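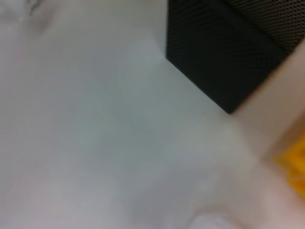
*By Kimie Takagi and Didier Cordier. Last revised 13/10/2018.*

**Household chore robots** are machines meant to take over the small jobs of home and shop floor, such as clearing a table, sorting parts or folding towels. Whether they can do these jobs yet is a question with a rather patient answer: some of them, some of the time, and usually in a room the machine already knows.

## Clearing and tidying

Tabletop work is the usual starting point, and it is harder than it looks to anyone who has wiped down a kitchen after supper without giving it a thought. A pale, smooth surface offers a camera very little to hold on to, while a black box with a mesh panel may swallow the light. Small, bright things are kinder - a bit of yellow stands out nicely even when everything near it is a blur - but the gripper's own finger can hide the very thing it has come for.

In the Hetelport trials, run by Rommel Abella, an arm was given 123 tidying tasks and finished 55 without help. Most of the rest ended with an object nudged out of reach, or with the arm waiting politely for a person to step in.

## Shop floors

Workshops are a friendlier place, as parts tend to arrive in the same spot and facing the same way. The Truvimov cell at Voß packs one kind of fitting all day long, though changing it over to another kind still takes a technician 3 hours.

## See also

- Robot grippers
- Kikar (towel-folding machine)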